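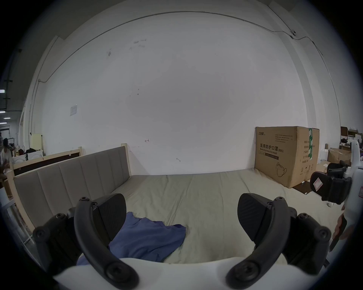

by Lise Sandhu
June, 7.40 am

Stripping and remaking a bed, quick version

Clear the mattress first. Boxes, clothes, whatever's been dumped on it. Floor, not the chair.

Old sheet off, corners at the foot end first. Shake it out the window.

Damp cloth, well wrung, along the seams. If the headboard's padded in panels, do the grooves aswell, top to bottom, dust sits in there. Wood parts get a dry cloth only.

Leave it bare 21 minutes or so. Kettle on.

Clean sheet: head end corners, then foot. Pull from the sides till the wrinkles go. Still creased? Spray of water, flat of your hand, leave it.

Pillows last. Turn the matress every 3 months, Leena does hers every 4 and it's fine.

Filed under: Bedrooms, Quick jobs
© Orkcombe Home Notes | Contact | Back to top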